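The River Came Up in March, and So Did Everyone Else

Dec 14, 2022

The water reached Danero a little before dawn, and by breakfast it was in 418 homes. It came over the low bank by the feed store, ran down both sides of the main street and settled in the neighborhoods behind the school. In some kitchens it stood as high as the oven door.

I have been to a lot of towns after a lot of floods, and I still wasn't ready for how fast this one got moving! The gym at Jimum, up on the ridge, had cots out by noon. Three churches pooled their kitchens and began cooking in shifts - beans and rice the first night, then chicken, then whatever came through the door. In that first week they served 2,105 hot meals, many of them carried out by canoe to people who wouldn't leave their dogs, their goats or their upstairs bedrooms.

The mud was the hard part. It gets behind the baseboards and into the wall outlets, and if it dries there you'll be chipping at it for a month. Crews came in from Hutapea with shovels, pumps and a trailer full of fans, and they worked house by house down a list taped to the gym door. Older residents went first, then families with babies, then everybody else in the order they'd signed up. 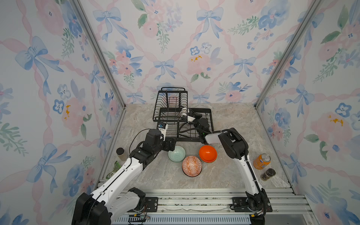
By summer the job had changed. Pulling out wet drywall takes strong backs, but putting a house together again takes electricians, permits and a great deal of money, and most families in Danero had no flood insurance. The Wistar Fund, which started as a coffee can on a diner counter two counties over, paid for materials on 200 of the worst-hit homes. Local builders gave their weekends. A retired shop class reunited (yes, the whole class, gray hair and all) to build kitchen cabinets in a borrowed barn, and they are beautiful cabinets.

I went back last week and walked the streets behind the school. There were porch lights on, bikes in the yards, a smell of fresh paint and somebody's onions frying. One woman showed me the pencil line she'd drawn on her new wall to mark where the water had been, right next to her grandson's height.

Plenty is left to do. Some families are still living with relatives in Jimum, and the low bank needs a real levee before the next wet spring. The church kitchens are still cooking on weeknights, too, and there's always room at the table. I stayed for supper - it was chicken again, and I had seconds.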